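**Lab notebook, 17th July – gear placement task, Plitalmont student team**

The team reviewed the placement task for the December competition. The rules require each gear to be set upright on the plate and left standing for nine seconds. The right arm is assigned to placement; the left arm is to hand over parts only. Speed limits remain at the Carkulden settings until further notice. 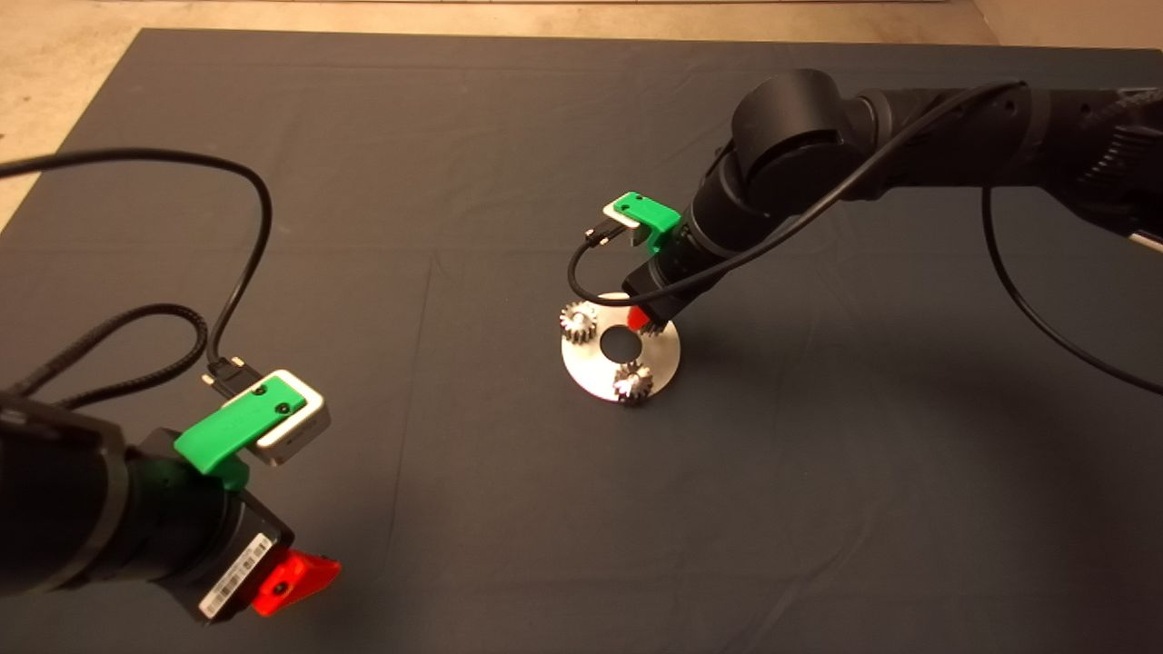

*Entered by Suleiman Bashir, Plitalmont Robotics Workshop*

The dark cloth is retained as the work surface – creases are to be smoothed before each session. Both wrist cameras keep their green printed mounts. Cable slack on the left arm should be checked at full reach.

Open items: recalibrate the right gripper; repeat run 8 with the gears farther from the center hole; send the log to Usman.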